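Section 6. Setting up the table for sorting runs

These instructions cover the two-arm bench build kept in the Lidunness shared workshop. They assume that both arms have been bolted to their mounting plates as set out in Section 4 and that the Hivau control program starts without errors. Allow one session for a first set-up.

6.1 Before switching on

1. Check that nothing is lying across the rails on either side of the table.
2. Trace each cable from the arm to its power supply. Leave enough slack at every joint for the arm to reach its far limit.
3. Tighten the clamps on the rear bar by hand, then a quarter turn with the key.
4. Put the shelf at the back of the table, on the centre line. Both side frames must sit flat.

CAUTION: Do not lift an arm by its gripper. The finger screws are small and the threads strip easily.

6.2 Placing the bowls

1. Set out the bowls by colour, open side up. Leave a finger's width between the colour groups where there is room.
2. Keep bowls clear of the mounting plates. An arm folded low will catch a rim when it wakes.
3. Load the bowl layout in Hivau and select table map 13.
4. Run the right arm first, at slow speed, with the left arm parked. 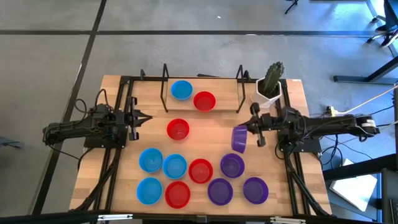 5. When the right arm has finished its list, park it and repeat step 4 with the arms exchanged. Do not run both together until each has completed a full list alone.

Note: Bowls may be gripped by the rim at any point. If the same bowl slips more than once, lower the grip height in the Arruda settings page by one step and try again. Changing the closing force should be left until last – it affects every object in the list.

6.3 Checking the wrist camera

1. Open the camera view for the arm under test.
2. Close the gripper fully. The fingers should come together near the middle of the view, at the bottom.
3. Move the arm by hand control until at least one colour group is in view beside the fingers.
4. Hold the arm still before saving a reference picture. Fast moves blur the far end of the table and the saved picture will be rejected.

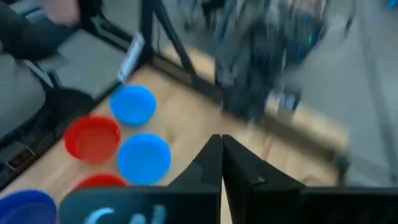 Figure 6. Wrist camera view, gripper fingers at bottom centre, blue and red bowls to the left.

5. If the fingers are well off centre, loosen the Istberg camera bracket, turn it slightly and repeat from step 2.

CAUTION: Anyone working at the table must be able to reach the stop button. Keep hands out of the work area while an arm is under program control.

6.4 Faults

Error 137: joint limit reached. Move the arm back by hand control and check the cables for snagging.

Error 861: camera not found. Unplug the camera lead at the wrist, wait for the light to go out and plug it in again. If the error returns, restart Hivau.

Arm stops with no message: see Section 9.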